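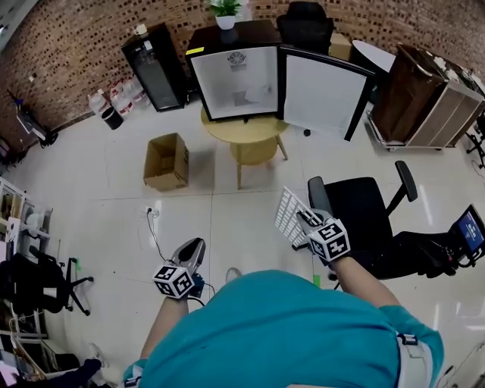 Rédaction Équipement et investissements

Le prix du robot n'est jamais sur le devis

Tout le monde veut son robot. Les directions en parlent le vendredi à la machine à café, les commerciaux de chez Tenero laissent des plaquettes à l'accueil, et au moment du budget une ligne « automatisation » apparaît, ronde, sans détail. J'ai passé plusieurs semaines à lire des devis. J'en ressors avec l'envie de poser des questions désagréables.

Prenons la formule à la mode : on achète d'abord des pinces tenues à la main, on fait faire les gestes par des gens, on enregistre, et le bras viendra plus tard. Sur le papier, c'est séduisant. Une pince dans chaque main, un cube à marqueurs noirs et blancs fixé dessus, un harnais sur le dos, et l'on peut s'exercer dans une pièce ordinaire, par exemple à manipuler une grille blanche devant un petit réfrigérateur ouvert. Lultura propose l'ensemble à 900 euros le poste, hors taxes, et le chiffre est imprimé en gros. Les lignes suivantes le sont en plus petit.

Car il faut quelqu'un au bout des pinces. Penché, debout, penché encore. Le devis de Lultura ne dit rien des heures, et celui de Clillby les range sous « ressources internes », expression commode qui veut dire que vous les payez déjà et que vous ne les verrez pas passer. Or une grille de réfrigérateur, ça se prend par le bord, en biais, parfois de travers, et il faut recommencer. Clillby recommande 2 000 enregistrements par tâche avant de songer à entraîner quoi que ce soit. Par tâche, pas par site. Ranger la grille en est une. Fermer la porte en est une autre, du moins dans le barème que j'ai eu sous les yeux.

Vient ensuite la place. Les plans d'implantation montrent de jolis rectangles vides. Dans une vraie salle, il y a des chaises de bureau, des bonbonnes d'eau, un carton ouvert par terre, une étagère pleine et des câbles. On peut tout sortir, évidemment, mais alors le robot apprendra une salle que vous n'avez pas. On peut tout laisser, et il faudra compter le temps perdu à contourner les sièges. Kárason, cabinet de conseil qui facture ses audits à la journée, préconise de « reproduire les conditions réelles ». Je veux bien. J'aurais aimé trouver dans son rapport de 50 pages une seule estimation de la surface nécessaire.

Le calendrier me laisse encore plus perplexe. On signe en mars, on promet une démonstration sept mois plus tard, et le contrat reste muet sur ce que la démonstration doit démontrer. Une grille remise en place une fois devant la direction ? Cent fois de suite, un matin quelconque, sans personne à côté ? Ce sont deux achats différents, et le second ne figure dans aucune des offres que j'ai consultées.

Si vous tenez à vous lancer, demandez au moins trois choses par écrit. Le coût d'une heure d'enregistrement exploitable, salaire compris – et « exploitable » défini noir sur blanc. Le prix et le délai des pièces de rechange, doigts de pince en tête. Enfin, à qui appartiennent les données si vous changez de fournisseur. Sur ce dernier point, Tenero m'a renvoyé vers ses conditions générales, article 7, qui renvoie lui-même à une annexe. L'annexe est disponible sur demande. J'ai fait la demande, et je l'attends toujours.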